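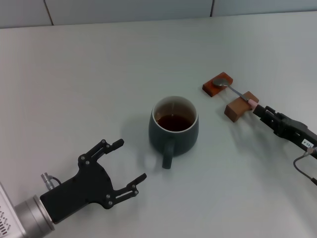

Chapter 4
Dissolving and Mixing

In this chapter you will learn:
what the words solute, solvent and solution mean
why some substances dissolve and others do not
how temperature, stirring and particle size change the speed of dissolving
what is meant by a saturated solution
how solutions are made up and checked in a small works

Before you start, you should be able to read a balance, measure a volume of water with a measuring cylinder, and explain the difference between a solid, a liquid and a gas. If you are unsure of any of these, look back at Chapter 2.

4.1 Solutions in everyday use

Most of the liquids we handle in a day are not single substances. Tap water carries dissolved minerals from the rock and soil it has passed through. Vinegar is mainly water with acetic acid dissolved in it. Sea water, shampoo, lemonade and the liquid in a car's cooling system are all mixtures, and a good part of each mixture is a solution.

A solution is a mixture in which one substance is spread evenly through another, down to the smallest particles. The substance that dissolves is called the solute. The substance it dissolves in is called the solvent. In salt water, the salt is the solute and the water is the solvent. A substance that will dissolve in a particular solvent is said to be soluble in it. One that will not is insoluble.

A solution of a solid in water is clear. It may have a colour, as copper sulphate solution does, but light passes through it and nothing settles out if it is left to stand. Muddy water is different. The bits of clay are only hanging in the water, and much of the clay will sink to the bottom of the jar in time. A mixture of this kind is called a suspension. Milk is different again: it contains tiny drops of fat held in a watery liquid, and is called an emulsion. We shall return to emulsions in a later chapter.

Dissolving should not be confused with melting. When butter melts in a pan, only one substance is involved, and heat has changed it from a solid to a liquid. When salt dissolves, two substances are involved, and the salt can be recovered by letting the water evaporate.

Mass is not lost when a substance dissolves. Suppose a jug holds 555 g of water and 4 g of salt is stirred in. The salt can no longer be seen, but the contents of the jug now have a mass of 559 g. Pupils are often surprised by this when they first try it on a balance, and it is worth doing for yourself.

4.2 What happens to the particles

A crystal of sugar is made of a very large number of sugar molecules packed in a regular pattern. The molecules are held to each other by forces of attraction. Water molecules are also attracted to sugar molecules. When the crystal is placed in water, the moving water molecules strike its surface and pull sugar molecules away one at a time. Each one is then surrounded by water and carried off into the liquid.

Salt behaves in much the same way, except that its crystals are built of charged particles called ions. Water pulls the ions apart from one another. Oil does not dissolve in water, as water molecules attract each other far more strongly than they attract oil.

If nothing disturbs the liquid, the dissolved particles still spread out. This slow spreading is called diffusion. It takes place because the particles in a liquid are always moving and bumping into one another. A crystal of dye left at the bottom of a tall jar of still water will colour the water nearest to it first, and the colour may take days to reach the top.

4.3 Speeding things up

Three things have a large effect on how quickly a solid dissolves.

Temperature. In hot water the molecules move faster and strike the solid harder and more often. Most solids dissolve faster in hot water than in cold.

Particle size. Dissolving happens only at the surface of a solid. A lump that has been crushed has far more surface than the same lump left whole, and so caster sugar dissolves sooner than a sugar cube of the same mass.

Stirring. The water next to a dissolving solid soon becomes crowded with solute. Stirring moves this water away and brings fresh solvent in to take its place.
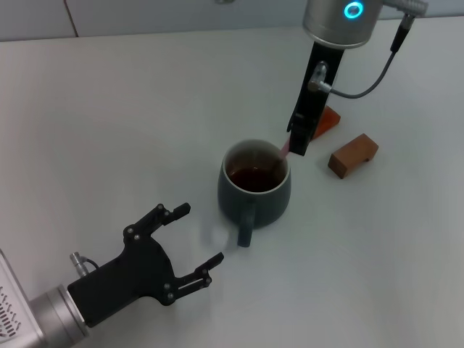
Figure 4.1 A drink in a mug, with a thin stick in the liquid.

Stirring does not change how much of a solid will dissolve in the end. It changes only the time taken. This point is often missed in written answers.

4.4 Saturated solutions

If you go on adding salt to a beaker of water, a stage is reached when no more will dissolve, however long you stir. The solution is then saturated at that temperature. The largest mass of solute that will dissolve in a given mass of solvent is called its solubility.

For many solids, solubility rises as the temperature rises. Potassium nitrate shows this very clearly, while common salt hardly changes. Gases go the other way. Warm water holds less oxygen than cold water, a fact of some importance to fish in a shallow pond in summer.

When a hot saturated solution of potassium nitrate is cooled, the extra solute comes out as crystals. Slow cooling gives large crystals and fast cooling gives small ones.

4.5 Case study: making up brine at Gondon

The Csizmadia works at Gondon pickles onions, gherkins and red cabbage. Its brine is made up in a tank holding 4000 litres. Wayne Whiteley is in charge of the tank room. The salt is added slowly through a hopper while a paddle turns, and the tank is then left for 2 hours before a sample is drawn off.

In earlier years the salt was tipped in all at once. It formed a hard bed on the floor of the tank, beneath the reach of the paddle, and the brine drawn from the upper tap was too weak. A whole January batch of onions was thrown away. Samples are now taken from both the upper and the lower tap, and Jamie Yeoman tests their density in the laboratory. The two readings must agree before the brine is used.

Questions on this case study are given at the end of the chapter. The next section explains how the strength of a solution is worked out in grams per litre.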